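Workshop Guidance: Setting Up a Bench for a Home-Built Robot Arm

Cistwood Shared Workshop, Members' Pages
Last revised in September

Members who are building a robot arm at the workshop, or who intend to finish one at home, are asked to read the following notes before reserving a bench. They apply to the Hovland arm kit, to the Maver gripper and to arms of a member's own design.

Choosing the table

A heavy wooden table is preferred to a folding one. Before the base is bolted down, press on each corner in turn and correct any rocking with a shim under the leg. Rubber pads should not be placed under the arm base, as they allow it to sway when the arm stops. Tighten the four base bolts in a cross pattern, and check them again after the first 16 hours of running.

Wipe the tabletop with a barely damp cloth and let it dry fully. Wax and spray polish are to be avoided. A box that slides when the gripper touches it will spoil an afternoon of careful position setting.

Boxes and bins

Begin with a box that has flat sides and stands without help. Handle cutouts are useful to the person carrying the box, but a fingertip of the gripper can catch in one. Turn the cutout away from the approach side until the arm's path has been proven at low speed.

Where two containers are used, leave a gap at least as wide as the gripper when fully open, plus a hand's width. Mark the corners of each container on the table with low-tack tape. Pencil marks are not permitted on shared benches.

Setting the lower limit

The lowest point the gripper may reach should be set by hand, with the motors off. Lay 2 sheets of thick card on the table, lower the gripper until it touches them, and record that height as the limit. Remove the card only after the limit has been saved. Members using Pleltura control software must save it twice – once in the session and once in the startup file – or it will be lost when the power is switched off.

Light and cables

Place a lamp on each side of the bench. A single overhead light leaves the space under a large gripper in shadow, and small parts are easily missed there. Cables should follow the arm with a loose loop at every joint, held by cloth ties. Plastic ties pulled tight will cut into the covering over time.

Before leaving

Lower the arm to its rest position, switch off at the wall and enter the bench number in the log. Spare bolts, card and tape are kept in drawer 265. Kits left on a bench overnight are moved to the storage room and may be claimed at the front desk during open hours.
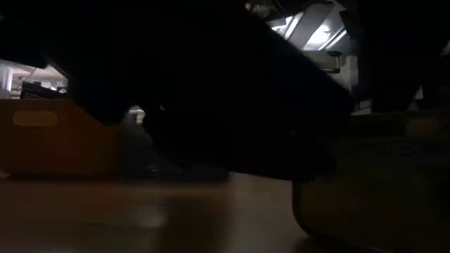
Comment from benchuser393: The card method worked for me, but please add that the limit has to be set again after changing fingertips. My new ones were longer than the old set and I put a dent in the table on the first move.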